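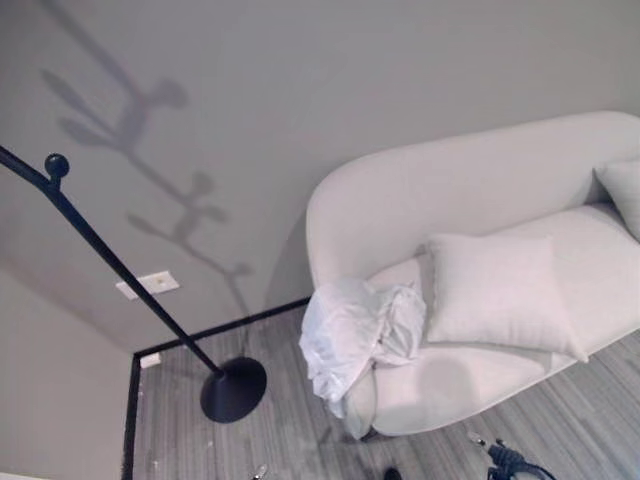 Pestavar, 26/10/2019

Notes for session 8, household tasks. I typed these up from my board scribbles, so forgive the jumps, and if you missed class please read the whole thing before you book time on the robot!

We left off last time with grasping things that hold their shape. Cloth doesn't. You pick up a mug and it's still the same mug in the air, but pick up a towel by one corner and the whole outline changes, so whatever model you fitted to it on the sofa is useless a second later. That's the main idea for today and I will keep coming back to it (sorry).

The living room view is a good one to practice on. White cloth on a white sofa, with white pillows next to it. Before you write any code, get a pencil and draw where you think the cloth ends and the sofa arm begins. When I tried it I got the top part fine and then went wrong along the folds. The cloth is a brighter white than the upholstery, so brightness gets you partway, but the creases have their own little shadows and a plain threshold will chop the thing into pieces. Try edges plus depth and compare.

Look at the wall too. There's a big soft shadow on it that branches like a plant, and two teams had detectors that called it one. I love this mistake. Your depth map will tell you the wall is flat there, so use it! Same goes for the lamp pole. It's thin and dark, and thin things have a nasty way of dropping out of depth data, so the planner thinks the space is free and sweeps an arm right through it. The base is easy to find on the floor. Find the base, then look for the pole coming out of it, and put a fat safety cylinder around the whole length. The pole runs at a slant across the view, maybe partly because the camera is looking down so steeply, so work in room coordinates and please don't fit a tilted cylinder.

Piroska Halász asked whether the grippers should be masked out of the head view. Yes, for the segmentation step. Keep them in for hand-eye calibration, where you want as much of them as you can get. The Venlow scripts have a flag for this and it defaults to off, which cost me most of an evening in June.

Grasp choice: go for a fold that stands up from the surface, pinch it, lift a little, stop, look again. The stop is part of the marks. Teams Singhal and Jornley both skipped it in the dry run and both ended up replanning from a stale picture.

For next time:

Read pages 115 to 127 of the course pack. The math on 121 looks worse than it is.

Hand in your pencil outline with your mask, on the same sheet if you can manage it.

Lab report is out of 38 points, and the failure write-up counts for more than the success clip, so keep your bad runs.

Slots go up on the door Monday morning. Bring your own USB stick, I'm out of spares.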